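Home Essays Letters Archive About
Search this site Enter keywords Go

In Praise of the Borrowed Thing

January 19, 2019

When my husband and I moved to Stundthorpe, the first person to knock on our door was Liliana Fabbri, from two houses down, and she had come to ask whether we owned a ladder. She didn't bring a pie. She didn't say welcome. She wanted to know if we had a ladder, and if so, could she have it until Sunday, and I remember standing there with packing tape stuck to my sleeve, feeling a little put out about the whole business.

I've changed my mind about that visit so completely that I now think of it as one of the kindest things a neighbor has ever done for me. By asking for our ladder, Liliana told us she expected to see us again. She'd have to bring it back, after all, and when she did she stayed for coffee, and by the time she left I had been promised the use of her carpet cleaner, her good roasting pan and a folding table that seats eight if two of them are children. I have borrowed that table more times than I could tell you. It has one short leg and I know exactly which paperback goes under it.

My argument, then, is that we ought to borrow more from each other, and that we ought to be less embarrassed about it. I know perfectly well that a person can get almost anything delivered to the porch by tomorrow evening. I do it too. Last November I needed a cake tin in the shape of a number, for my niece, and I had my thumb over the button before it occurred to me that there must be a dozen such tins within walking distance of my own kitchen, every one of them used a single time and then pushed to the back of a cupboard. I sent a message to four people. Three had one. One of the three offered to bake the cake.

My mother kept a list taped inside the pantry door of what was out and who had it. She wasn't a suspicious woman, she simply had a poor memory and five children, and the list went on growing down the door until she had to tape a second sheet beneath the first. Punch bowl, the Hendersons. Crib, Aunt Jo. Long extension cord, church. When we cleared out the house I found that last list, and I'm sorry to say the punch bowl was still at the Hendersons'. I let them keep it. They'd had it so long it would have felt like theft.

People give me two objections when I get going on this subject, and they deserve a proper answer. The first is that things come back broken, or they don't come back at all. Well, yes, sometimes they do come back broken. I once returned a hedge trimmer to a man on Fengate with its cord cut clean through, by me, with the trimmer itself, and I had to stand on his step and say so. I bought him a new cord and he showed me how to hang it over my shoulder while I work, and I've never cut one since. That was an uncomfortable ten minutes. I would still rather have had them than not, because he waves at me now, and before that he was only a man with a hedge. 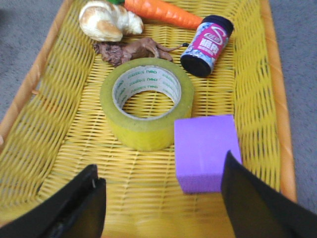
The second objection is harder, and I hear it mostly from people my own age. They say they don't like to be a bother. I understand this one from the inside. I was raised to turn down a second helping at least twice, and it took me years to notice that I loved being asked for things and yet assumed everybody else must hate it. When the young couple across the road wanted our cooler for a weekend, I was pleased all day! I washed it out with lemon. I put the ice packs in our freezer so they'd be ready. It made me feel useful and trusted and a bit important, and all that from a cooler that had been sitting in the garage holding a bag of potting soil.

So if you are somebody who doesn't like to be a bother, please consider that you may be keeping a small pleasure from the person next door.

I do have rules, or habits anyway. I return a thing cleaner than I found it. I say when I'll bring it back, and if that day comes and I'm not finished, I call before they have to. I don't lend out what I've borrowed, no matter how nicely I'm asked. And I don't lend what I couldn't stand to lose, so my grandmother's rolling pin stays in its drawer, and I say so pleasantly and offer the other one. A plain no is easier on both sides than a yes that you spend two weeks fretting over.

Some towns have set up proper lending libraries for tools and kitchen things, with shelves and a sign-out card, and I'm all for them, especially where people rent and move often and don't have a garage to fill. I'd sign up tomorrow if we had one here. But I would hate for anyone to wait until there's a building for it. You can start with one question to one house – a drill, a cake stand, a card table, whatever it is you were about to buy and use once.

Liliana still has our ladder, as it happens. She brought it back that first Sunday as promised, and then she borrowed it again in the spring for her gutters, and at some point we agreed that it might as well live at her place, where there's a dry wall to hang it on. When I need it I walk down and ask. I usually come home an hour later than I meant to.

Write to the author through the Letters page
© 2019 All rights reserved
Back to top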